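Wrist view, kitchen set, April

The simulated kitchen batch for Flidura stands at 300 demonstrations. I kept 221. Most of the rejects were duplicate approaches to the same cabinet door — the policy learns little from them. Wall tiles and door colors now vary per episode; gripper stays the same. Next I want 50 more with the wrist tilted.

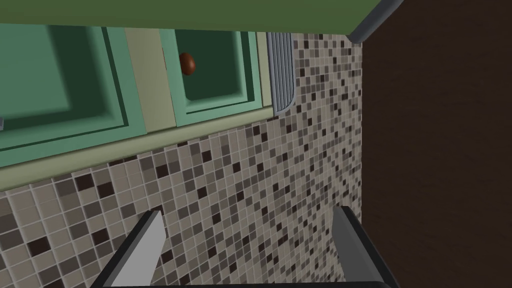
Dalal Masri: Do you split train and test by kitchen or by episode? By episode, my scores came out far too high.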